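Powertrain Calibration Technician - Brurnovum

Brurnovum is hiring a calibration technician for the Seltari, a compact diesel wagon now in pre-production. The position is full time, 40 hours a week, on a fixed term of two years. Work starts in November.

The technician will run cold-start and emissions tests on the dynamometer, log fault codes, and update engine control maps between test cycles. Some road work is included, mostly on the Flodar loop - an 851 km route with long grades and gravel sections.

Applicants need:
- a trade certificate or college diploma in automotive service or mechanical technology
- two years of work with diesel injection systems
- a full driver's licence
- working knowledge of CAN bus diagnostic tools

Experience with particulate filter regeneration is an asset. Training on the in-house logging software is provided.

The test schedule and parts manuals are kept in the reading room and may be consulted before the interview.

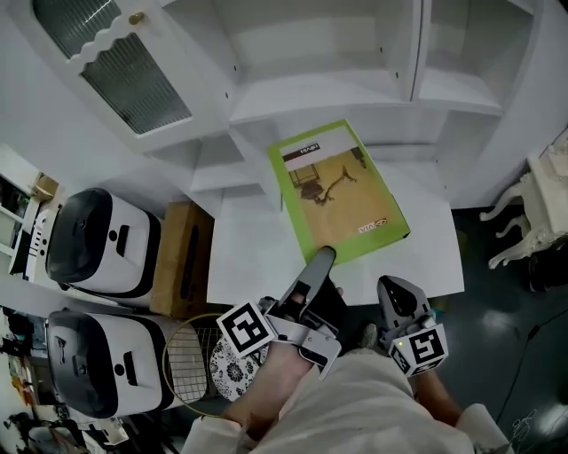

Book or boxed volume on a white table, reading room.

Send a resumé and the names of your referees to Lucinda Szabo, Test Operations. Technical questions go to Oskari Väisänen, Calibration. Shift start is 7:30 a.m.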